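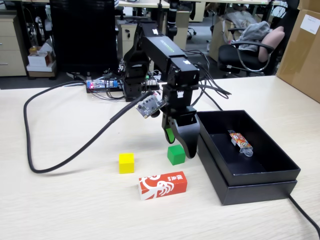
Matine Table Oil, Satin, 700 ml

Item no. 752
Price: $40
Availability: in stock, ships from our shop
Page updated 16 October 2020

I sell a lot of finishes and I use most of them at home, badly, on weekends, so I get to find out what they're like when you're in a hurry and the phone is ringing. Matine is the one I keep going back to for tables. It's an oil with some hard wax in it, you wipe it on thin and wipe it off again, and you end up with a surface that still feels like wood when you put your hand on it. If you want a glassy bar-top shine, I'd look at the varnishes page instead. This stays soft and low and a little bit warm looking!

It comes in the squat metal can with the pry-off lid. The old screw-top bottle is gone (I liked the bottle, for what it's worth, you could pour from it without wearing half of it). Please use a proper can opener on the lid and go around it bit by bit. I've bent three lids with a screwdriver and once they're bent the oil skins over in the can.

Color

The satin is close to clear, but every oil deepens wood a bit, and pale woods show it the most. Birch, ash, maple and light oak will go a shade yellower, the way they look when you wipe them with a damp cloth. If you want to keep a pale table pale, ask me for the Matine White, same size and same price, which has a touch of pigment to fight the yellow. Two coats of White at the most, or it starts to look chalky in the grain.

Try it on the underside of the table first. I say this to everybody who buys a can and I skip it myself about half the time, and I have a walnut bench in the hall that is much darker than I meant it to be.

How I put it on

Sand the bare wood to 150 grit, then vacuum it, then go over it with a cloth. You don't have to go finer than that. Ognjen Nikolaidis, who runs the shop with me, likes to go up to 240 because it feels silkier, and we've argued over it since he started. His tables do feel nice. They also take in less oil, so he ends up topping them up sooner. Pick your side.

Stir the can with a flat stick for a good long while. The wax sits on the bottom and if you don't get it moving you'll be using the thin stuff first and the gluey stuff last. Don't shake it, you'll get bubbles.

Now pour a small puddle, and I mean small, and push it around with a Vainio white pad or a lint-free rag. Work along the grain in strips you can reach without leaning on what you just did. Leave it 15 minutes and wipe off everything that will come off. If it still feels sticky under the cloth, keep wiping!

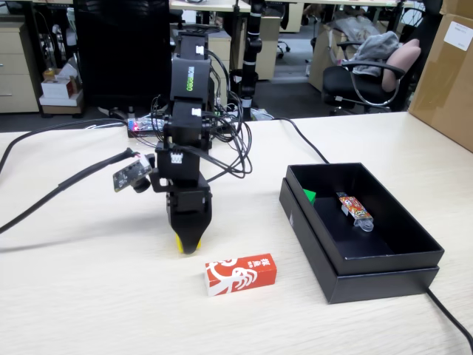
Then you wait. The can says 8 hours between coats and in a warm, dry room that's fair. In January, in my garage, it took until the next evening, and the second coat went on fine after that. Two coats are enough for a desk or a side table. For a kitchen table with kids I'd do three, with a very light rub with a gray pad before the last one. You can use the table gently the day after, but keep water and hot mugs off it for a week.

A can covers two thin coats on most dining tables I've had to deal with, with some left over for touch-ups. Softwood drinks more of it, so buy a second can if your table is pine.

Rags

Lay used rags out flat outdoors until they're fully dry and stiff, or soak them in a bucket of water, before you throw them out. Oily rags balled up in a trash can really can catch fire on their own. Please don't skip this one.

Looking after it

Wipe with a barely damp cloth. For greasy marks I use Ramden soap flakes, a spoonful in warm water, then a dry cloth right behind it. No glass cleaner, no vinegar sprays, and go easy on the scrubby side of the sponge.

The thing I like best is that you can fix one spot. Rub the ring or the scratch with the gray pad, put on a dab of oil, wipe it off, done. Marjatta Lindqvist bought one of the first cans we ever had in, for a birch table she eats and sews on, and she has been patching it that way ever since. She tells me the corner by the window is overdue — she's been telling me that for two years.

Goes with

Vainio white pads, pack of five
Vainio gray pads, pack of five
Ramden soap flakes, small bag
Dalico can opener, the flat kind with the bottle hook

Shipping and returns

Ground shipping only on this one, as it's an oil product, so I can't do express or air even if you ask very nicely. Unopened cans can come back within 30 days. If yours arrives dented, send me a note with your order number before you open it and I'll get another one out to you.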